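Workshop tips: keeping a club gripper in working order

Collected by the Endale robotics club for teams entering the Traltis tabletop round.

Fingertips
Wipe rubber tips with a damp lint-free cloth before each session. Do not use solvent. Alcohol hardens some rubbers, and a hardened tip slides on glazed plates. Replace both tips together – a worn one beside a new one shifts the grip point sideways.

Tactile pads
Blow dust off with a hand bulb. Never rub a pad that carries a printed dot pattern. Record a reference reading with nothing touching the pads, and repeat it after 500 grasps.

Screws
Go over the finger brackets with a hex key every 3 sessions. Use a small drop of medium threadlocker on metal-to-metal joints only. Keep it away from plastic housings, which can craze.
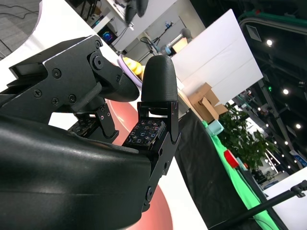
Mark each screw head with a paint pen once it is tight. A broken line shows movement without a tool.

Table setup
A plain mat in a strong color makes it easier to reset dishes to the same spot. Tape its underside at four points. Light plates should be approached slowly, with the fingers level with the rim.

Cables
Allow 7 inches of slack at the wrist. Run floor cables along the wall or under a cover strip.

Storage
Park with the fingers open. Closed tips take a set over a long break, as the Gramwood team found in July. Spare tips are in drawer 11, pads in the drawer below.

Last revised 18 May 2025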